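Lurkutix: Frequently Asked Questions

I get the same handful of questions in my inbox every week, so I've finally put them all on one page. If yours isn't covered, the contact form is at the bottom of the site and I do read everything (slowly, but I read it).

What is Lurkutix?

It's my movie release blog! I keep track of what's coming to cinemas, what's been pushed back, who's been cast in what, and which teasers are worth three minutes of your lunch break. I started it because I kept missing films I really wanted to see. They'd play for a week at one theatre across town and be gone before I'd even heard they were out. Now there are 1,739 titles in the release calendar and I still manage to miss things, but a lot fewer of them.

Do you only cover big releases?

No, and if you want the giant superhero stuff you're honestly better served somewhere else. I lean toward subtitled films, family dramas, comedies with too many songs in them and anything with a good train sequence. I'll mention the blockbusters when they bump something smaller off a screen, which happens most summers.

How do you decide what's a rumour and what's confirmed?

If the studio, the distributor or the cinema has said it publicly, I call it confirmed. Everything else gets the word "rumour" in the headline, in capitals, and goes in the rumour section. I won't post a casting story that came from one anonymous account with a cartoon avatar, no matter how many of you send it to me (and so many of you sent me the one about the Hinia sequel).

OK, so is there a Hinia sequel?

As I write this, there's no announcement. The first one did well, the ending left the door wide open and everybody at my local came out talking about part two. That's all I've got. When there's something solid it'll go straight to the top of the front page and I'll probably use too many exclamation marks.

Should I watch the Hinia teaser or the full trailer?

The teaser, please! The full trailer gives away the wedding, the argument after the wedding and a fair bit of the last act. I've put a spoiler label on it in the archive. If you've already seen it, the film is still great fun, and the interval cliffhanger somehow stayed out of the marketing.

Why do your dates sometimes differ from the ones on the poster?

Posters usually carry the date for the home market. I list the local date, which can be a day earlier, the same day, or (sigh) months later. If a film has both, I put the local one first and the other in brackets. Dates with a star beside them are ones I've been told to expect but haven't seen on a cinema's own schedule yet.

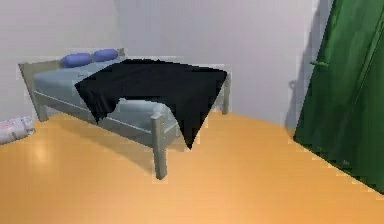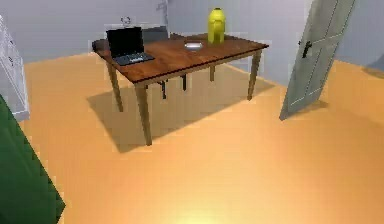
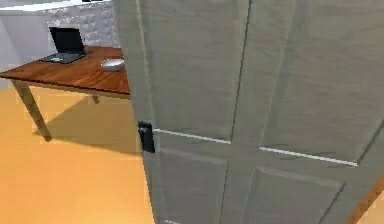
Rendered interiors: a bed, a wooden table and a panelled door.

Which cinemas do you list?

Mostly the ones I can get to. The Taltberg is my favourite and gets the most detailed listings, down to which screen has the better sound (it's the small one upstairs). The Tang is next, and it's where most of the subtitled titles end up. Beyond those two I rely on readers to send me schedules. There are 37 theatres in the calendar at the moment. Some are updated daily and some only when a kind soul emails me, so please check with the theatre before you drive an hour in the rain.

Do I need to book ahead at the Taltberg?

For opening night of anything with a big star, yes, and do it early. The centre rows go first. For a weeknight in the second week you can stroll in five minutes before and have your pick. They don't do allocated seating for matinees, so it's a bit of a free-for-all with the good armrests.

What does the "two-week warning" label mean?

It means the film is only booked for 2 weeks and I don't expect it to be held over. If it's on your list, go in the first week. Smaller films lose their evening sessions quickly, and by the second week you're often stuck with an 11 a.m. showing, which is lovely if you work odd hours and hopeless if you don't.

Do you write reviews?

Short ones! I'm not a critic and I don't give star ratings. I tell you what it's like, how long it runs, whether the subtitles are readable and whether I'd see it again. My most popular review is four sentences long and mostly concerns a moustache.

Will you spoil anything?

Never in a headline, and never in the first paragraph. Comments are another matter. I tidy them up when I can, but if you're going in completely fresh I'd stay out of the comments until you're home again.

Can I send you a tip?

Yes please. A link to the original source helps enormously, and so does a photo of a cinema noticeboard if that's where you spotted it. Tell me whether you'd like to be credited and what name to use. If you don't say, I'll just write "a reader".

Are you paid by any of the studios?

No. I've been to a couple of preview screenings with a free ticket, and I say so at the top of the post each time. Popcorn I buy myself, and I have the receipts and the waistline to show for it.

Why did my comment disappear?

The spam filter is enthusiastic. Anything with more than 2 links gets held until I've looked at it, and I usually go through the pile after dinner. If it was up and then vanished, it probably had a plot spoiler or was rude about somebody's kid getting a first acting role. I've got no patience for that second one. Be as hard on the film as you like.

Is there a newsletter?

There is! It goes out once a month with the release list, any date changes and one older film I think deserves another look. The September one is always the longest, with all the holiday releases being locked in. Sign up using the box on the front page, and check your junk folder if the welcome email doesn't turn up.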